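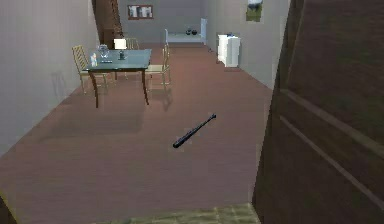 The practice house in Jeltalmont, with a bat on the floor to find.

Can a Pretend House Teach a Real Robot?

A company called Trimel sells a kit named Jeltalmont. It costs 700 dollars, and there is no robot in the box. What you get is a computer program full of make-believe rooms. A robot's "brain," which is also a computer program, moves through those rooms and practices finding things.

Why would anyone want that? Real robots are slow and they break. If a real one bumps a table, the lamp may end up in pieces. In a pretend house you press a button and start over. Trimel says its kit has 1294 rooms, and a robot brain can visit every one of them before lunch.

That sounds great. It is also what the people selling it say, so let's ask some questions.

How does the practice work?

The robot brain gets a job, such as "find the baseball bat." It doesn't know where the bat is. It has to look into a room, pick out the bat from the table, the chairs and everything else, and go to it. When it gets close enough, the program gives it a point. Then it gets a new job and tries again, over and over.

A bat lying out on an open floor is an easy one. Think about your own house. Is your bat in the middle of the floor, or is it under a coat behind the couch? 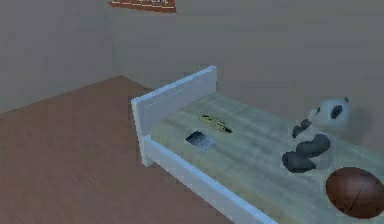 Panda and basketball, both on the bed. Which would you send a robot to find?

Is a pretend bedroom like a real one?

Sort of. It has a bed, walls and a wooden floor. But look at how bare that floor is! No socks. No cereal. Cuiping Su, who teaches robot club at Xiao School, tried the kit with her students in January. "My kids' first question was who cleaned up," she says.

Her club ran 80 searches in the pretend rooms, and the robot brain did well. Then they put the same brain into a small rolling robot and let it loose in the school library. It drove up to a brown backpack and stopped, very pleased with itself -- it was supposed to be looking for a basketball.

Does that mean the kit is bad?

Not exactly. Dinesh Kanaujia of Trimel says pretend rooms are only for the first lessons, and real rooms should come next. Fair enough. But the box says "Ready for any home," and those words are printed a lot bigger than the part about first lessons.

Should your club buy it?

If you already have a robot, maybe. If you don't, you will be watching a program wander around a house on a screen, and 700 dollars is a lot to pay for that. Ask Trimel for the free trial first. It has fewer rooms, but you'll see how the searches work -- and you can make up some hard ones of your own.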